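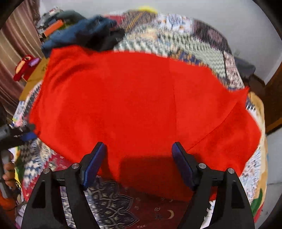 Tela roja extendida sobre la cama, entre los dos dedos de la pinza de mano.

Preguntas frecuentes del personal -- Proyecto Saber
Automatización del doblado en la lavandería Vata
Actualizado el 2025-05-05

¿En qué consiste el proyecto?
Vata va a instalar en la zona de acabado dos puestos automáticos de doblado, fabricados por Prelden. Para prepararlos hace falta grabar muchas veces cómo una persona coge, estira y dobla una prenda. Esas grabaciones se hacen con pinzas de mano, tanto en la planta como en domicilios de empleados que se han apuntado.

¿Por qué se graba también en casas?
En la planta todas las mesas son blancas y la luz no cambia. Un sistema que solo ha visto eso falla en cuanto la tela se apoya sobre otra cosa. En una cama con colchas estampadas, el borde de una tela lisa y el dibujo de debajo se mezclan, y ese tipo de material es el que más nos ha pedido Prelden.

¿Tengo que ordenar la habitación antes de grabar?
No. Basta con dejar libre el espacio donde se va a extender la tela. Retire documentos, fotos de familia y pantallas encendidas. Lo demás puede quedarse donde está.

¿Participar es obligatorio?
No. La participación en domicilio es voluntaria y se puede dejar en cualquier momento avisando a Meriem Tazi, de Personal. Las sesiones en planta entran dentro de la jornada y se asignan por turnos.

¿Se paga el tiempo de grabación?
Sí, como hora ordinaria. Si la sesión se hace fuera del turno, se paga como hora extra. Se cuenta desde que se enciende el equipo hasta que se entrega, incluidas las repeticiones que no sirvan.

¿Cuántas grabaciones se necesitan?
El objetivo de la primera fase es de 1000. En marzo se habían dado por válidas 292.

¿Van a desaparecer puestos de trabajo?
La empresa ha firmado con la representación del personal que no habrá despidos por este motivo durante 365 días a partir de la puesta en marcha. Pasado ese plazo se revisará el acuerdo. Hoy no podemos decir qué saldrá de esa revisión.

¿Qué cambia para quien ahora dobla a mano?
Las sábanas y toallas lisas pasarán poco a poco a los puestos automáticos. Seguirán a mano las prendas con botones, las fundas con cremallera, lo delicado y todo lo que el sistema rechace. Habrá además una tarea nueva, la de supervisión de puesto: alimentar la mesa, retirar piezas mal dobladas y anotar las paradas. Tiene un complemento salarial que figura en el anexo del acuerdo.

¿Quién da la formación?
Ghizlane Cherkaoui para el turno de mañana y Ayman Zaki para el de tarde. Dura dos jornadas y se hace en horas de trabajo. No se pide experiencia previa con máquinas.

La pinza cansa la muñeca. ¿Qué hago?
Pare. Ninguna sesión debe pasar de media hora seguida. Si la molestia sigue al día siguiente, comuníquelo a Naima Lamrani, de Prevención, aunque le parezca poca cosa -- tres compañeras ya lo hicieron y se les cambió el modelo de empuñadura.

¿Cómo se maneja la tela con la pinza?
Despacio y sin tirones. Extienda la pieza primero, deje que cuelgue el borde que va a coger y acerque los dos dedos a ese borde. No hace falta eliminar todas las arrugas ni las marcas de plegado. Si la tela se cae, recójala con la misma pinza y continúe.

¿Quién ve las grabaciones?
El equipo técnico de Prelden y la empresa Flasach, que las revisa y borra caras y voces. Vata no las usa para medir el rendimiento de nadie. Ese punto está por escrito en la cláusula de datos. Para pedir que se elimine una grabación, escriba a Siham Abdel Rahman indicando el día y el número de equipo.

¿Dónde se devuelve el equipo?
En el almacén de ropa limpia, con la batería fuera y los dedos de la pinza cerrados. La hoja de entrega se firma allí mismo.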